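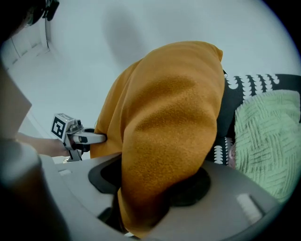 Orange fleece blanket, apparently lifted, with one thick fold hanging in the middle.

Stustemitz Blankets - notes on the collection

What it is

Stustemitz Blankets is a collection of short recordings about the folding of household blankets. It was made in Nurnness between October and December, in a rented flat on the second floor. The collection holds 2470 recordings of 18 blankets. All of them are ordinary blankets that people have on a sofa or at the end of a bed.

We started it because most cloth collections we found contain towels and T-shirts. A blanket is a different matter. It is heavy, it is bigger than the table, and when you lift it the middle falls down before the corners are in order.

The blankets

Each blanket has a short name in the file blankets.csv, together with its material, its colour and its size when laid flat. The materials are:

fleece
knitted cotton
wool
quilted, with filling

Most of the blankets are used ones. Some come from a second-hand shop, the others from our own cupboards. We kept the pilling on the fleece ones and did not shave it off. A new fleece slides on itself, an old one holds, and the fold becomes rounder and thicker. If you compare results between blankets, please look first at the column "wear".

The names are by colour and material, for example mustard-fleece. Two of the wool blankets have nearly the same grey, so they are called grey-wool-a and grey-wool-b. In the first version these two were exchanged in the table. It is corrected now.

The tasks

There are 4 tasks:

lift - the blanket lies in a heap and is taken up
spread - it is laid out on the table
half - it is folded once along the long side
pack - it is folded 6 times or fewer and put on the shelf

The task "pack" does not say how the blanket must be folded. Everybody at home has a different way and we wanted to keep this. The finished parcel only has to stay closed when it is let go.

Washing

The blankets were washed before the first recording and once more in November. After the second washing the knitted ones became longer by some centimetres. Their new sizes are in the column "size_2". The wool blankets were only aired on the balcony.

Files

blankets.csv - one line for each blanket
recordings.csv - one line for each recording, with blanket, task and month
notes.txt - remarks written during the work, not edited

The remarks are partly in English and partly in Czech. We did not translate them, with the exception of the words for the kinds of folds, which are at the end of the file.

Known problems

The quilted blankets are few, and the task "half" is missing for one of them. The afternoon recordings in December are darker than the rest. In the task "lift" the starting heap was made by dropping the blanket from the height of the chest, so very flat heaps are rare.

The column "success" was filled in by hand. For "spread" we were strict at the beginning and more generous later - please do not use this column for "spread" without looking at the recordings yourself.

Use and contact

You may use the collection for research and teaching. If you publish something with it, please write the name Stustemitz Blankets and the version number. Questions and corrections go to the Rirow mailing list, with the word "blankets" in the subject.

Prepared by Charvát, Nurnness.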